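Thin striped cloth keeps sliding off the bed

Posted by Analyn Saludo, May 21, 2024

I have a blue bedspread with a fuzzy surface, a bit like towelling, with white flowers and swirls on it. I like to lay a long striped cloth down one side, where people sit to put their shoes on. It never stays put. By evening it has bunched up or slid to the floor. I don't want to sew it on, as it gets washed more often than the spread does. Is there a way of laying it so it stays?
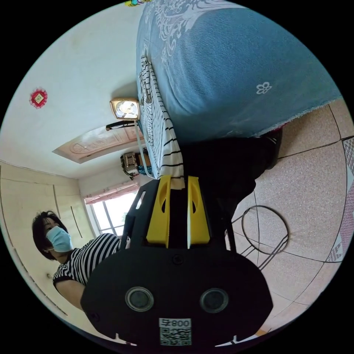 Striped cloth along the side of the blue bedspread.

The lighter edge of the spread is fraying as well, so I'd rather not pull on that part too much.

Wenche Granström
I had the same trouble with a runner in our spare room. Lay it so that at least a hand's width goes over the edge, then lift the mattress corner and tuck the end under. Smooth it from the middle outwards. If it still moves, put 4 small safety pins through from underneath, well in from the frayed part. They come out in a minute on wash day.

For the fraying, trim the loose threads but don't pull them. A zigzag stitch about 3 mm in from the edge will hold it for a good while.

Shiyu Fan
just get a heavier cloth

Védís Hafþórsson
Pins can snag on towelling loops, so go carefully. I use two strips of rubbery drawer liner under mine, one at each end. Mine came from Hasari but any sort will do. Take them out before washing.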